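Fórum > Casa e Vida > Conversa livre
Tópico: Viver em Sorkwood sem carro, alguém consegue?

róisin_mg
Boas a todos! Mudei-me para Sorkwood em julho (vim do centro, onde fazia tudo a pé) e estou a tentar aguentar sem comprar carro. O apartamento é ótimo, a renda são 679 euros com condomínio, não me posso queixar. O problema é mesmo sair daqui. O 428 passa à porta mas às vezes espero uma eternidade, e à noite nem vale a pena. Quem vive para estes lados como é que faz? Bicicleta? Boleias? Trabalho do outro lado do rio, entro às 8h30.

Ultan_ON
Bem-vinda ao bairro! Vivo cá há anos e nunca tive carro. O truque é esquecer o 428 e ir apanhar o 388 lá em cima, junto à padaria Stojanovska. São mais dez minutos a pé mas é outra vida, e de caminho levas um pão de centeio que é uma coisa do outro mundo.

finbarr.na
Desculpa lá, Ultan, mas isso é conversa de quem trabalha de tarde. O 388 às 7h50 vem tão cheio que o motorista nem abre a porta. Fiquei na paragem duas vezes só na semana passada, à chuva. Comprei carro ao fim de um inverno e não me arrependo nada.

Ultan_ON
Às 7h50, pois. Eu apanho-o às 7h20 e vou sentado a ler. É uma questão de acordar mais cedo.

finbarr.na
Acordar mais cedo com duas crianças para vestir, boa sorte com isso :)

siobhan_s
Eu faço de bicicleta quase o ano todo. O caminho junto ao rio é plano até à ponte, depois há aquela subida maldita, mas ao fim de um mês já nem se nota (bom, nota-se, mas resmunga-se menos). Comprei uma elétrica da Zeltis em segunda mão e foi o melhor dinheiro que gastei desde que vim para cá. Atenção aos pneus no outono, as folhas molhadas são uma rasteira. Já lá caí e fiquei com o cotovelo roxo quinze dias.

róisin_mg
Siobhan, e as compras? Também vão na bicicleta? É o que me assusta mais, carregar garrafões e detergente.

siobhan_s
Alforges! Dois grandes atrás e cabe a semana inteira, desde que não compres melancia. Os garrafões mando vir a casa uma vez por mês e divido a entrega com a vizinha de baixo.

Tadhg C.
Entro só para dizer que a Siobhan é uma atleta e não serve de referência para ninguém. Eu tentei a subida da ponte e acabei a empurrar a bicicleta ao lado de um senhor com um andarilho, que me ganhou. O que me salvou foi o Tramix, aquele passe que dá para autocarro e comboio. Vou até à estação a pé, comboio, e depois dois minutos de elétrico. Demora mais mas é certinho.

finbarr.na
Certinho quando não há greve.

Tadhg C.
Também é verdade. Mas o trânsito na ponte às oito da manhã também não é propriamente um passeio, pois não, Finbarr? Quanto tempo estás lá parado?

finbarr.na
Vinte e cinco minutos num dia bom. Mas sentado, quentinho e a ouvir rádio. Cada um com as suas manias.

siobhan_s
E o estacionamento do outro lado? A minha irmã desistiu do carro só por causa disso.

finbarr.na
Tenho lugar na empresa, sem isso admito que a conversa era outra.

Ultan_ON
Ah, então está explicado!!

róisin_mg
Adoro esta discussão, a sério, já aprendi mais aqui do que em dois meses a olhar para horários. Entretanto fui experimentar o comboio como disse o Tadhg e gostei bastante, cheguei às 8h20 e ainda bebi um café. Estou a pensar fazer comboio no inverno e bicicleta quando o tempo ajudar. Alguém tem cesto em vez de alforges? Andava a pensar num de arame, para a frente.
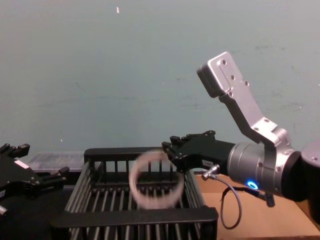 Um cesto preto

siobhan_s
De arame é prático, mas as coisas pequenas saltam todas nos paralelos. Põe um pano grosso no fundo e vê bem se prende ao guiador sem tapar a luz. E nada de pesos à frente, que a direção fica esquisita.

Tadhg C.
Discordo, eu prefiro cesto. Chegas à loja, atiras tudo lá para dentro e andas. Com os alforges passava a vida a lutar com fivelas.

siobhan_s
Os meus são de encaixe, Tadhg, tiram-se com uma mão. Tu é que compraste os mais baratos.

Tadhg C.
Comprei, sim senhora, e voltava a comprar.

Ultan_ON
Róisín, se quiseres ver a subida antes de gastar dinheiro, faz o caminho a pé num fim de tarde. E a Stojanovska fecha às 19h, para o caso de precisares de incentivo no regresso.

róisin_mg
Combinado, vou lá amanhã! Depois digo qualquer coisa sobre a subida e sobre o pão.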